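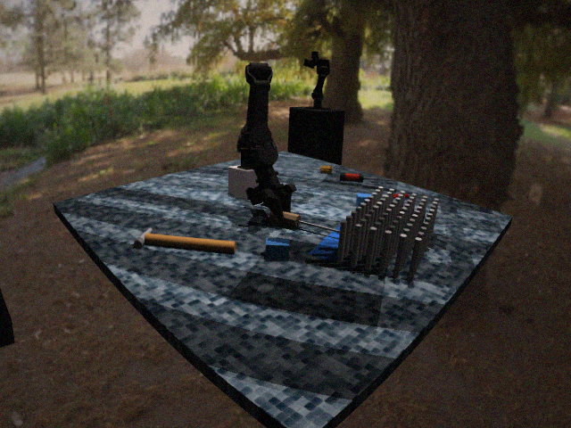 Ivell Student Laptop Package

The Ivell Student Laptop Package is supplied by the Grollo Foundation to schools and youth organizations that lend equipment to students at home. Each package contains one 14-inch laptop, a charger, a padded sleeve and a prepaid internet plan valid through the end of June.

Eligibility
Packages are available to public schools and registered nonprofit groups in the Jonavstead area. Families should apply through their child's school. The Foundation does not accept requests from individual households.

Cost
Partner schools pay $186 per package. Schools in which most students receive free meals pay nothing. Replacement chargers may be ordered separately.

Availability
The Foundation has placed 1,798 laptops to date. A further 814 are reserved for the current school year and will be assigned in the order in which complete applications are received. Applications close on 10 Dec 2024.

Support
Repairs are handled by the Issa Service Desk. Damaged units must be returned with the charger and the loan form signed by a parent or guardian.

Program contact: Marit Halvorsen, School Partnerships

Contact Us | © Grollo Foundation. All rights reserved. | Back to top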